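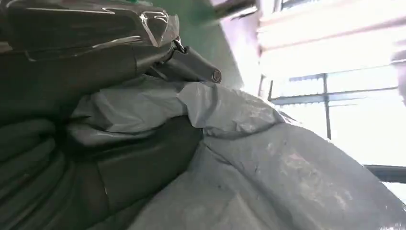
02/06/2024 - Cell 3, finger replacement and check of the wrist cable

The left finger on the Rultoler arm had play again, so I took the gripper down this morning and did the job which was on the list since October. The play was at the base of the finger, not at the tip as we wrote in the last entry. When I held the body and moved the finger by hand I could feel a small click each time. After the repair I sent the arm back to the material by the window for touch trials, with the finger against the dark folds, just over the gray plastic sheet. The light there comes strongly from one side and the clear film on the top bundle gives white spots in the wrist camera, so it is a good place to see if the contact detection still depends too much on the image.

What I did, in order:

Arm to service position, brakes on, air closed and bled. Please bleed it also when the gauge shows zero, the gauge on this cell is slow.

Removed the four screws of the finger carrier. Three came out normally. The last one was tight and I had to warm it with the hot air gun. The thread was full of old locking compound, I cleaned it with the small brush and then with the tap, by hand only.

The guide pin was worn on one side. I put a new one from the Horico box. The box had two left, now there is one, and I have put it on the order sheet. The old pin is in a bag in my drawer if somebody wants to measure it.

New finger fitted, screws tightened crosswise in two steps. I used the weaker locking compound this time (the blue one). If the screws come loose we will know that it was a mistake, but with the strong one every repair costs me an hour.

Wrist cable: the outer jacket is rubbed where it passes the joint, almost through. I wrapped it and moved the cable tie 10 mm back. It is not a real repair. The replacement cable from Bisico has the wrong plug, I have written to them and wait for the answer. Until then no full turns of the wrist, I have set the soft limit lower in the controller.

Calibration. First run gave error 302 (finger position not plausible). I lost much time with this. The reason was simple, the zero offset of the old finger was still stored and the controller does not delete it when you select "new tool". You must open the tool page, set the offset to zero, save, and restart. After that the calibration went through on the first try. I have added this to the sheet on the cabinet door, because the Stevens manual says only "repeat the procedure".

Touch trials: slow approach, force limit at the lowest step. On the dark folded layers the signal rises softly and the stop comes late. On the crumpled gray sheet the stop is earlier, but two times it stopped before I expected it, maybe from a wrinkle that stands up. I did not change the threshold today. I would like to have the same trials in the evening without the daylight and then compare.

Still open:
- correct cable from Bisico
- right finger has the same age as the old left one, check the pin
- grease for the guide, the tube is finished
- ask if we can have a blind on this window or if we want to keep the light as it is

Cell is released for slow speed only.

Print this entry
E-mail this entry

Recent entries
Cell 3 - play in left finger, first look
Cell 1 - air filter changed
Rultoler controller: backup of tool data
Horico guide pins, stock and order numbers
Wrist camera, cleaning the lens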